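Furmont Projectionist's Handbook
Section 4: Setting Up a Repertory Double Feature
Last revised January 19, 2019

4.1 Before you start

This section covers back-to-back screenings at the Furmont in Mulluvville, for both digital files and 35mm prints. It replaces the old laminated card in the booth, which claimed a changeover from digital to film takes no time at all. Whoever wrote that card never did one with a full house.

You will need:

The booking sheet for both titles
The distributor's shipping notice
The shared booth log
A flashlight
Leader tape and splicing tape
The Kidora server password (ask the house manager, don't guess it; the server locks after too many tries)

The booking sheet lists a running time for each film. Treat it as a rumor. Running times on booking sheets get copied from catalogs, which get copied from other catalogs, and some of them describe a cut that hasn't been shown since it opened.

4.2 Checking a 35mm print

1. Open the cans and compare the reel numbers with the shipping notice. If a reel is missing, stop and call the distributor.

2. Put each reel on the bench and wind through it by hand. Feel the edges for nicks and torn perforations.

3. Read the inspection report from the last theater, then do your own inspection anyway. "Good condition" on a report may mean the last person looked at reel one and went home.

4. Check the head and tail of every reel for the right leader. Write down any missing frames in the booth log, with the reel number.

5. Measure the frame and confirm the aspect ratio. The booking sheet may say 1.85 for a film that was shot and printed at 1.66. Look at the film.

6. Find the changeover cues. Do not add your own. Previous booths have scratched, punched and drawn on prints for decades and every one of them thought they were helping.

Note: Archive prints may not be cut or joined onto a platter. Run them reel to reel on both projectors. If the loan agreement doesn't mention this, assume it applies and ask.

Caution: A print that smells strongly of vinegar should go back in its can with the lid on. Don't leave it open beside other prints, whatever the supplier tells you about it being fine for one more show.

4.3 Loading the digital title

1. Connect the drive to the Kidora server and start the ingest. A feature of 100 minutes can be slow to copy, so start the day before.

2. Ignore the progress bar. It has been known to sit at 70 percent through an entire lunch and then finish at once. Wait for the word "Complete" in the job list.

3. Load the key. Check the start and end times on it, and check the time zone. Keys that open at midnight somewhere else are a regular cause of dark screens here.

4. Play the first five minutes, five minutes from the middle, and the last five minutes, with sound, in the auditorium. The server's own "verify" function tells you the file is whole. It does not tell you that you were sent the dubbed version.

5. If the film has subtitles, confirm they appear and that they sit on the picture and not on the masking.

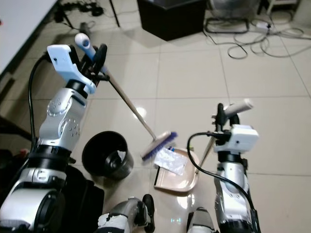

6. Build the show playlist in this order: house slide, trailers, feature, intermission slide. Save it under the date and the title. Playlists called "new" or "final" will be deleted without warning.

7. Set the fader. The marketing people for the Vávra sound processor say that every room sounds right at 7.0. Ours doesn't, and neither did the last one I worked in. Start at 5.5 and go down to the back row and listen.

4.4 Timing the double feature

The public schedule is made weeks ahead by people who like round numbers. Work out your own.

1. Add the measured length of the first title to the trailer reel. Leave out the catalog figure completely.

2. Add 29 minutes for the intermission. The program will say 20. People have to get out, stand in line, buy something, and get back in, and they can't do that in 20 with one register open.

3. Add any introduction. Speakers who promise three minutes should be entered as ten. Čestmír Sokol, who introduced our comedy series last July, was entered as ten and used all of it, and the show still started on time.

4. Compare your finish time with the posted one. If yours is later, tell the box office before doors open.

Note: Do not drop the trailers to make up time without asking. Some of them are owed under the booking agreement.

4.5 The changeover from digital to film

1. When the intermission slide comes up, bring the house lights to half. Close the digital projector's dowser.

2. Change the masking to suit the second title. Watch it move all the way. The indicator lamp on the panel shows that the motor was told to move, and that is all it shows.

3. Switch the processor to the film input. Confirm optical or digital sound against your inspection notes.

4. Thread projector one with reel one and projector two with reel two. Check the loops, then turn each machine over by hand.

5. Strike the lamp on projector one and let it settle.

6. Call the floor for clearance. When the floor confirms, take the house lights down, start the motor, and open the dowser on the picture start.

7. Stay at the port for the first reel. Focus drifts as the film warms up. Autofocus was promised to this booth in two separate budgets and I will believe in it when I see it.

Caution: Lamp housings stay hot and under pressure after use. Never open one between shows.

4.6 If something goes wrong

Picture but no sound: check the processor input first, then the fader, then the mute button.

Sound but no picture: check the dowser. Then check it again.

Film break: close the dowser, stop the motor, raise the lights to half, and tell the floor how long you need. Give them a true number. Audiences will put up with eight minutes if they were told eight.

Server freeze: restart the playlist from the last cue. A full reboot takes long enough that you should call the house manager, Svatopluk Doležal, before you try one.

Enter every fault in the booth log the same night, with the title, the time, and what you did. "Fixed" is not an entry.

Section 5 covers rewinding, packing and return shipping.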